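Landell Simulation Seat: a review after one budget cycle

Posted Tuesday, November 16, 2021

We bought a one-year seat of Landell before we bought any robot arms, and I have been asked often enough how that went that I am writing it up properly. The short version is that it paid for itself in the planning stage and was less useful after that. The longer version depends a good deal on what you plan to spend and when.

Some background. Our group at Estside had money set aside for a two-armed mobile robot to do household handling work: opening cabinets, moving things on counters, getting through doors. The hardware quote from Montoya was on my desk, and so was a shorter one from Zellura for a cheaper base with the same reach on paper. Neither vendor would lend us a unit. The choice was to sign for one of them on the strength of a data sheet, or to spend a smaller sum first and try the job in software.

Landell comes as a download with a license key. The seat price is $1,000 a year. For that you get the simulator, a library of furnished rooms, a set of generic robot bodies, and up to 80 hours of hosted compute. There are add-ons for extra rooms and extra hours, and the sales people bring them up early. We bought none of them and did not miss them.

Setup took me most of two days. The installer is fine. The graphics driver requirements are strict and badly documented, and I lost an afternoon to a version mismatch that the software reported as a missing texture. Once it ran, it kept running. I have had two crashes since September, both while changing rooms with a recording open.

What sold me on it for planning was the camera placement tool. You can put a camera on the body or on either wrist and look at the job from there, which a data sheet will not do for you. I had budgeted for a single body camera and had treated wrist cameras as something to add in year two. After a week of looking through them I moved them into the first order. When the gripper is up close to an object, the body camera is a poor substitute, and retrofitting wrist cameras later means new cable runs and a new calibration, at a price neither vendor would put in writing.

The rooms are plain but good enough to plan with. Walls, doors, windows and cabinets have sensible proportions and you can edit most of them. Surface textures are decent on wood and tile. Small objects are the weak point. Their outlines are coarse, and some are so dark that I would not trust them for judging whether a vision system will cope.
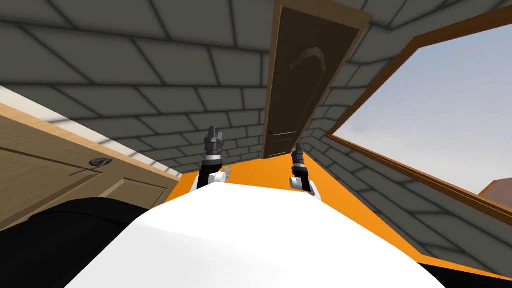
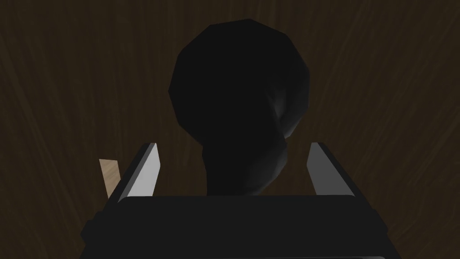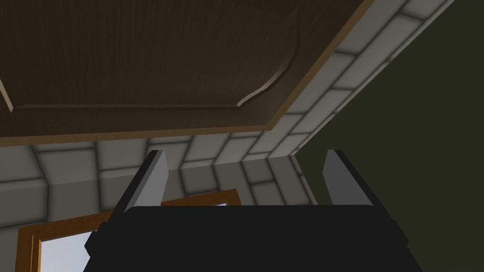
All rendered in the one room, the first with both arms in view and the other two looking out over a gripper.

Dénes Orbán read a draft of this and objected to the order of spending. His view is that a simulator seat should come out of the training budget and never out of the equipment line, as it will be the first thing cut when the hardware quote goes up. He would also have put the $1,000 toward a deposit and pushed the vendor harder for a loan unit. I agree with him on the first point and we have since moved the cost. On the second, I did push, and got a polite email.

Now the complaints.

The hosted hours go faster than you expect. Time spent adjusting a room counts the same as time spent running a job, and the meter does not stop when you leave a session idle. Ours were gone in 8 weeks. After that we ran everything on a local workstation, which worked but needed a better graphics card than the one we had. If you are costing this out, put the card in the same line as the seat. I did not, and had to go back and ask for it.

Contact is optimistic. A grasp that holds in Landell may not hold on a bench, and I would not use the software to decide between gripper pads or to estimate success rates for a grant application. Reach, clearance and sight lines are another matter. I checked those against tape measurements in our own kitchen space and was satisfied. They were enough to rule out the Zellura base, whose mast put the arms too low for the upper cabinets we care about. The data sheet listed the reach correctly but gave it from the shoulder, and I had read it as from the floor.

Support is by email only. Answers came the next working day and were written by people who knew the product. The forum is quiet and most of the useful posts are old.

The license is tied to one machine. Moving it takes a form and a wait, and Aleksandra Gajewski and I ended up sharing a desk on alternate mornings. A floating seat exists but costs double, and for a team of 2 I could not justify it.

Renewal is where I hesitate. With the order placed, we need the simulator for rehearsing new layouts and not much else, and there is no cheaper tier for light use. I have asked for a quote on a half-year term – no answer so far. If it comes back at the full price, I will let the seat lapse and buy it again before the next large purchase.

I would recommend it to any group that is choosing a robot for indoor work and has not signed yet. Take your own room measurements before the license starts, enter them on the first day, and settle the camera question while the hosted hours last. Groups that already own the hardware should ask for the trial first, which runs for a week and includes everything except saving.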